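Sorensen bench top, pale finish, after a winter of use

I bought the Sorensen top in January to replace a sheet of painted board that had gone past saving. It's a one-piece work surface meant to drop into a metal frame you already own. Mine came from the Bruneck shop, cost 85 dollars with the clips, and arrived flat and undamaged.

I use it for small assembly work: connectors, little clips, and parts that vanish if you breathe on them. The main thing I wanted was a light color with no pattern. I also wanted a surface I could wipe down in one pass at the end of the day.

## Fitting it

The instructions are a single folded page. You set the panel in from the front, slide it back until it touches the rear rail, then press the clips down. Two people make it easier. Réjean Gauthier held the back while I worked the clips, and we were done before lunch.

The front clips are stiffer than the rear ones. I used the handle of a screwdriver on the last pair and it left a small dent on the clip, not on the panel. Sorensen lists the top as safe for parts up to 3 mm over the frame depth. Measure first — my old frame was right at the limit and I had to take some padding out.

## Color and glare

The catalog calls the finish "warm white." In my enclosure it's a pale color with a slight pink cast, and under the lights the front part looks whiter than the rest. I expected to dislike that and stopped noticing it within a week. Small things show up well on it. A dark blue part is easy to find from any angle, and even an orange speck at the back edge stands out. Grayish, shiny pieces are harder, although still easier than they were on the painted board.

Smudges do show, though faintly. If you want a surface that hides marks, get the gray one. I would rather see the dirt and clean it.

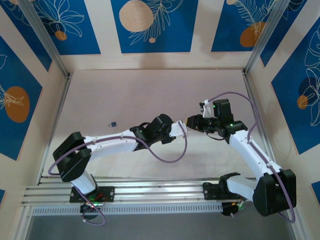

## Cleaning

A damp cloth takes off most of what lands on it. For finger marks I use a drop of dish soap in warm water and then a dry cloth. The leaflet says to keep solvents away, so I haven't tried any. One patch needed a second go after some tape had been left down for a few days.

The seam where the panel meets the metal framing is the weak point. Dust and crumbs of plastic collect in it, and a cloth won't reach. I run a soft brush along it on Fridays. A thin gasket would fix the problem, and for this price one should be in the box.

## Compared with the Vimum

Ravindran Thevar has the Vimum top on his bench, so I spent an afternoon working on that one. It is heavier and feels more solid under the hand. The edges are better finished too. It's also glossier, and I kept shifting my head to get rid of the reflections. For small parts I prefer the Sorensen. For anything with real weight to it, I'd pay more and get the Vimum.

## Rating

Four out of 5. I took the point off for the seam and the stiff front clips. I'd buy it again in the same finish, and I have already ordered a spare set of clips.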